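Ivitz open day clips - README

Hello, and thank you for downloading! These 241 short recordings come from our open day in December, when Aicha Samir and Defne Polat let visitors pick the next tidying job for the robot (table to trash bin, mostly, with a great many tissues). Folders go by visitor group, and the notes are in Jolán Oláh's spreadsheet. Please write to Jolán if a clip won't open.

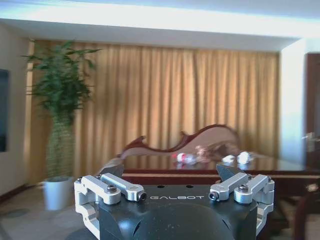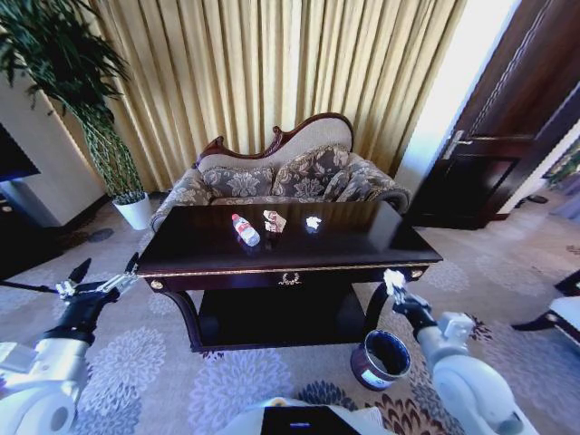 Table clearing at the open day: wrist camera first, then the head camera with a tissue over the bin.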